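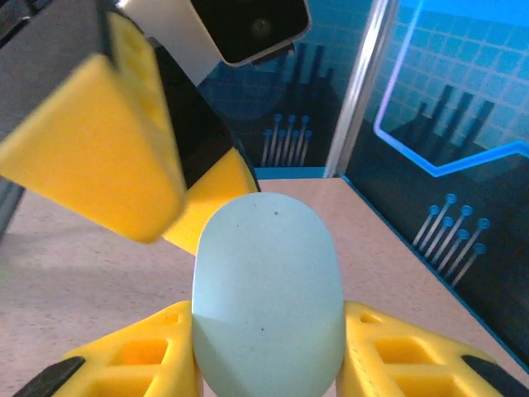 A Small Cidery Changes Hands, and the Taproom Exhales

If you've spent any time in the Mitlow valley, you've probably had a pint of Cassim cider, and you've probably had an opinion about it, too. So when word went out in June that Istavmont, the beverage group from two states over, was buying the place, you could hardly order a drink in town without hearing about it.

I drove up expecting long faces. What I found was a full parking lot, a dog asleep across the doorway and the same 11 taps I remembered, pouring the same dry, slightly stubborn cider that got me hooked in the first place.
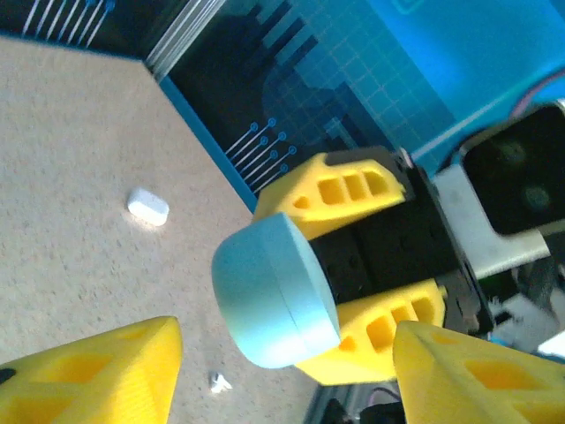 The deal itself is a modest one, as these things go. Istavmont takes over the press house, the brand and roughly 205 acres of orchard, and all 8 full-time employees keep their jobs for at least two years. After that, well, we'll see – and the folks behind the bar will tell you so quite cheerfully while they top off your glass.

What the new owners want, as far as I can tell, is the orchard. Good cider apples take ages to grow, and a big company can buy tanks a lot faster than it can buy old trees. Regulars worry about the recipe getting sweeter, and I do too, a little. I bought a case of the dry on my way out anyway, and then went back in for a second one.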